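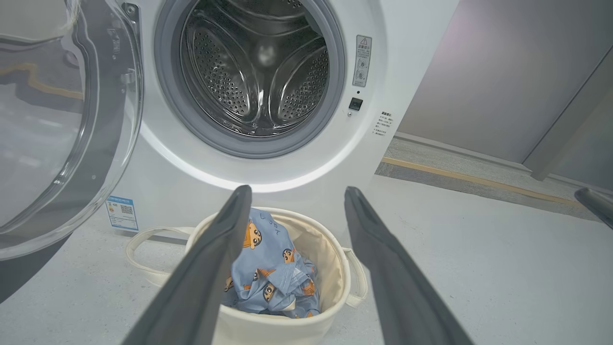

Laundry room – yearly safety checklist with comments
Ellitz guest house, basement level
Inspection date: November 26, 2023

1. Water supply hoses – OK
No cracks or bubbles on the rubber. The cold hose of the second washer was touching the wall, I moved it a little.

2. Shut-off valves – Needs work
The left valve is very hard to turn. In case of a leak a guest would not manage it. Dudás is asked to send a plumber before January.

3. Drain pipe and floor drain – OK
Cleaned the grate. I poured one bucket of water and it went down without standing.

4. Door gaskets – OK, with remark
Please wipe the fold of the rubber after the last load of the day and leave the doors open at night. Last year we had black spots there and a bad smell.

5. Electrical outlets – OK
The test button of the ground fault outlet works. Meter number ends with 1263, same as in the file.

6. Dryer vent – Not OK
Much lint in the elbow behind the dryer. The dryer must stay off until it is cleaned. The sign is already on the door.

7. Fire extinguisher – OK
Pressure in the green part. It was standing behind the ironing board, now it hangs again on its hook.

8. Storage of detergents – Needs work
Three bottles of Clatevine bleach were on the open shelf, at the height of a child. Put them into the locked cabinet. Do not keep them together with the descaler.

9. Free way to the exit – OK
Distance between the machines and the folding table is 70 inches. Please do not leave carts there.

10. Lighting – OK
One tube is flickering near the stairs, but there is enough light to walk safely. New tube is ordered from Trirnov.

Result: passed with conditions. Points 2 and 8 can wait for the plumber and the new shelf lock, point 6 can not. I will come again only for the vent.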